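Recording your first clean demo: a walkthrough for new club members

Posted October 2025, filed under Simulation track

You have joined the robotics club, you have been given a login, and you have been told to "record some pick and place". Fine. What follows is how we do it on the kitchen task, with the mistakes left in so that you can make different ones.

The task is called Bredex in the menu. It has one counter, two arms, two hands, some crockery and a lemon. You drive the arms through the headset, the software (Brorel) writes down everything you do, and later a model tries to learn from it. The model will copy your bad habits faithfully, including the ones you deny having.

Before you start

Log in to the machine called Min. It is the slow one, but it has the working headset cable. Open Brorel, load Bredex and wait for the physics to settle. If you press record while the plates are still dropping on to the worktop you will have a lovely recording of falling plates. We have several.

Check that the frame rate stays above 70. Below that the fingers lag behind yours and you will start overcorrecting, like someone steering a canal boat for the first time.

Step 1: Calibrate your hands

Hold both hands up, fingers together, thumbs out, and keep still for 8 seconds. Then open and close each hand slowly. If a virtual thumb bends the wrong way, calibrate again. Do not decide to live with it.

Step 2: Park the hand you are not using

Most spoiled recordings come from the spare hand. People concentrate on the lemon and let the other arm sink until it is sweeping the counter. Pick a pose you can hold comfortably, well clear of the plates, and stay there.

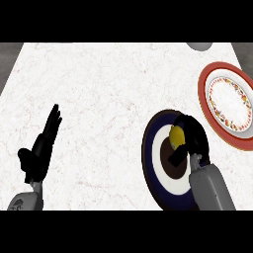
Your shoulder will complain after a while. Stop between takes and put your arms down - the lemon will wait.

Step 3: The grasp

Come in from above and a little to one side. Get the thumb to the near side of the fruit first, then bring the fingers over the top. Close gently. The lemon is modelled as a rigid body with rather optimistic friction, so squeezing harder gains you nothing, and past a certain point it shoots out like soap in a bath.

If you knock the plate, carry on only if it has barely moved. If it has turned or slid, press reset.

Step 4: Lift, pause, place

Lift straight up by a hand's width. Pause for a beat. Move across, lower, open the fingers fully, and only then withdraw. Opening while you withdraw drags the lemon along with you, and the scoring script marks it as a fail.

Step 5: Label it

Give every take a result: good, poor or bin. Be strict. Last February we trained on 2,794 takes that had all been labelled good by people who wanted to go home, and the policy we got from them patted the plate.

Saving

Save to the Grunamer folder on the shared drive, not to the desktop. After 3 bins in a row, take the headset off and let somebody else have a turn.

Known problems

The reset button sometimes puts the lemon under the counter. Reload the task.

Sound does not work. It has never worked, so please stop reporting it.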